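Dye bench notebook, December

Back on the madder after a couple of weeks of doing everything else. The goal is still the same one Hajnalka and I argued over at lunch: can we get the old Priverdale brick red on wool without the long soak, or do we just accept the long soak and stop whining about it (me, mostly).

Weighed out two skeins of the Osell worsted, both from the same cone, both scoured last night and left in the sink under a plate. One still had that sheepy smell so it went through a second scour. I should have done both for fairness and I didn't, so if skein B comes out brighter we'll all know why.

Mordant was alum, same as last time, with the cream of tartar left out. Iida thinks the tartar pulls the color toward orange and I have gone back and forth on it so many times that I'd rather just see it on yarn. An hour at a low simmer, lid on, then off the heat with the lid still on while I answered mail. Came back at 2:15 and the kitchen thermometer had fallen into the pot again! It survived. Please, somebody, order the one with the clip.

The madder itself is the ground root from the Ní Mhurchú bag, lot 602, the one with the corner folded over and taped. It's finer than the last lot and it clumps like cocoa if you tip it straight into hot water, so make a paste in a cup first and loosen it bit by bit. I skipped that on the first go and spent ages chasing lumps around with a spoon.

Assist and additive bottles are getting out of hand on the shelf, by the way. Anything with a plain screw cap needs a name on the side as well, please, because caps wander from one bottle to another when we're rinsing.

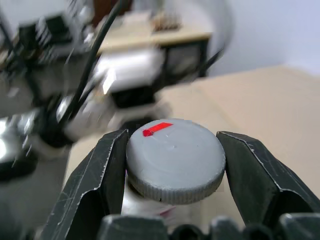 Bath one, the slow one

Skein A went in at 32 degrees and came up very, very gently. I held it at 42 for the first stretch and then let it climb, turning the yarn whenever I walked past. The color comes on so slowly that you think you've messed up, and then you lift it and it's a real red, a bit like a clay flowerpot after rain. Left it in the pot to cool overnight.

Bath two, the impatient one

Same weights, same water, straight up to a hot bath with no waiting. It looked great in the pot (they always do). Out of the rinse it's browner, and there's a paler patch where I tied the figure eights too tight. Kristóf walked in, looked at it and said "bacon," and now I can't see anything else.

Snipped a length from B and knotted it onto the Sinora card next to the October samples. A gets its turn tomorrow once it's dry, so no comparing until then, Győző, I mean it.

Still to do
Wash test on both, with the mild soap.
Window test, half of each card under foil.
Ask Erzsébet whether her well water is hard enough to try a third skein in.
Save the leftover bath from A, it should still give a decent peach.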